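Remote driving, one sidewalk at a time: a talk with Delphine Blackwood

Caught Delphine Blackwood between sessions. Half an hour, she said, then she had to be back on the sticks. She runs teaching for the sidewalk robot project at Clorkari, the one everybody calls Evcombe after the simulated city it lives in. Teaching meaning a person drives, the robot's policy watches, and later the policy has a go.

No real streets yet. All of it is done in the simulator, a person at a desk with a controller and the view from down at street level.
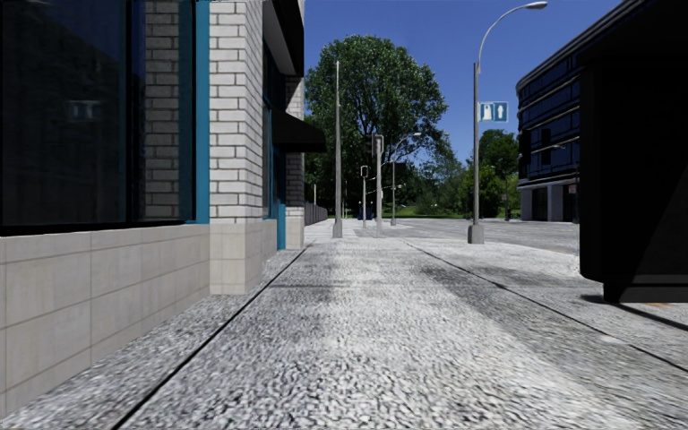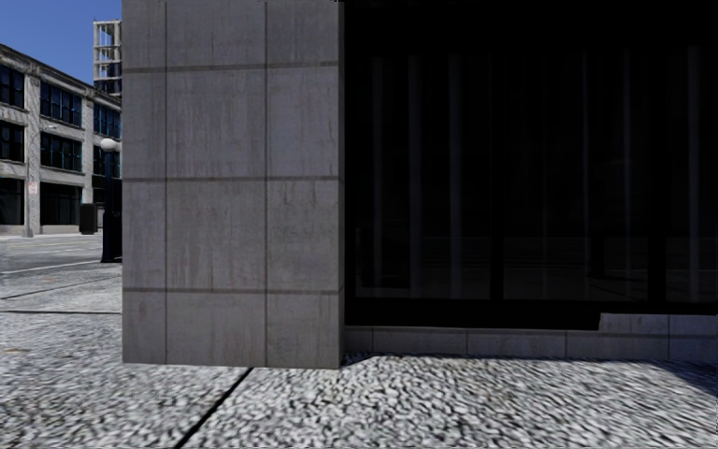
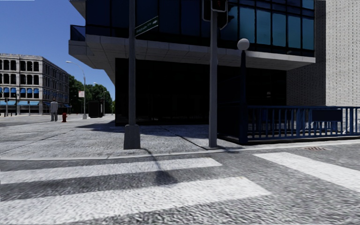 Sowmya Kotian would sooner they had skipped the controller altogether and written down where the robot should go, and she told me so before I'd got my coat off. A planner can follow a line on a map, she said, so why pay people to steer? She has been making this case since August and she isn't done.

Blackwood has heard it. "Sowmya's right that a planner gets you down the block," she says. "Fine. What it doesn't get you is the manners. How wide do you swing round a corner when you can't see who's coming? Where do you slow down? I can't write that. I can do it with my thumbs tho."

So they do it with their thumbs. The library stands at 4,000 drives, each one a person going from a start point to a goal. Some are short, a straight run along a wall. Others take in a crossing and a couple of turns. Five drivers on the team at the moment, her included, shifts start at 8 a.m. and nobody drives longer than an hour without a break. Tired drivers wobble. The policy learns the wobble.

"We had a week of that," she says. "It was weaving down a totally clear sidewalk like it'd been to a party. I went back through the drives and it was us. It was me, mostly."

What makes a good demonstration? She thinks about this one for a while, picks at the label on her water bottle.

"Boring," she says finally. "Same speed, no showing off. New people drive like it's a race. They cut the corner because they know the robot fits. But the robot doesn't know why it fits, it just sees you shave the wall and thinks, ok, we shave walls."

They threw out 162 drives for that sort of thing. Wall shaving, curb clipping, one long run where the driver had simply gone the wrong way and then reversed the whole length of the block to fix it. That one she kept a copy of, for training new people.

But mistakes are useful too, and here it gets interesting. If every drive is perfect the policy never sees what to do when it's a foot off course. First small error, then a bigger one, then it's nose to a pillar with no idea how it got there. So now the drivers steer off on purpose. Recording paused while they go wrong, back on while they recover. The policy gets the way out and not the way in.

Then the other half of the job, takeovers. The policy drives, the person sits with a thumb over the stick and grabs it if things look bad. Those few seconds get saved and go back into training. Blackwood likes these better than full drives. "You're only teaching the bit it's bad at. It's like sitting next to your kid learning to drive. You brake with your foot and there's no pedal there. Only here there is a pedal."

How often does she grab it? Depends on the block. The last batch they ran was 16 routes, and she got through five of those without touching anything. Corners are still the trouble. So is shade, oddly, a hard shadow on the ground can make it slow right down as if there was a step. She's had drivers go over shadows at a steady speed again and again untill it gets the message.

Hardware is dull, she warns me. An ordinary game controller, left stick for speed, right for turning. They tried a steering wheel, hated it. They tried a setup from a firm called Deng where you lean to turn and two of the drivers felt sick by lunch. Back to the controller.

The delay is the thing she'd fix first. A person driving over a laggy link starts to steer early to make up for it, and the recording then says turn before the corner. Took them a while to spot. Now every command is stamped at the robot's end as well, and lined up after.

And Kotian's planner? It's in there, as of last month. It picks the route, the learned part does the driving. Both of them claim this as a win. Blackwood grins about it. "She got her line on the map. I got my thumbs."

Next up is Girnora, a second simulated district with narrower sidewalks and, she hopes, worse corners. She wants new drivers for it, people who haven't picked up the team's habits. I asked if I could try. She gave me the controller and I clipped a curb almost at once.

"Don't save that one," she called over to the next desk, and went back to work.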